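Evening Auto Maintenance, Jastside Adult School
Handout 2: Brake fluid

OK, so last time we got the wheels off and back on, and everybody still has ten fingers. Brake fluid tonight! It's a dull subject until your pedal goes soft on the hill down into Castley, and then it gets very interesting.

The main thing to hang on to: glycol brake fluid soaks up water from the air. It does this slowly, through the hoses and the reservoir cap, even if the car never leaves the garage. Water boils at 100 degrees Celsius, way lower than fresh fluid does, so the more water you have in there, the sooner you get vapor bubbles under hard braking. Bubbles squash. Fluid doesn't. That's your soft pedal.
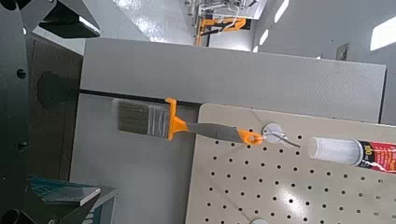
Flurina Riedl wanted to know whether she could just suck the old fluid out of the reservoir with a turkey baster, fill it back up and call it done. Her neighbor does it every January and swears by it.

Well, it's better than nothing (and please don't put that baster back in the kitchen). But most of the old fluid is sitting down in the lines and calipers, and the baster never gets near it. You want a proper bleed every 2 years, or whatever your owner's manual says if that's sooner.

Order of wheels: check the manual. Lots of cars start with the one farthest from the master cylinder, but plenty don't – my old wagon went diagonally.

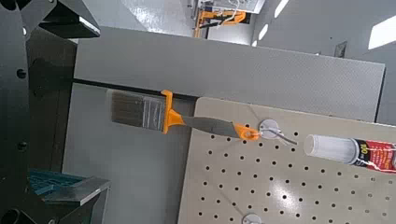

Keep an eye on the reservoir the whole time you're bleeding. If it runs low you pull air in at the top, and you get to start over. I did that once on page 38 of the Zaugg workbook, with the instructions open right in front of me.

Spills: rinse with plenty of water right away, as this stuff eats paint.

For next time: read the section on pads and bring gloves.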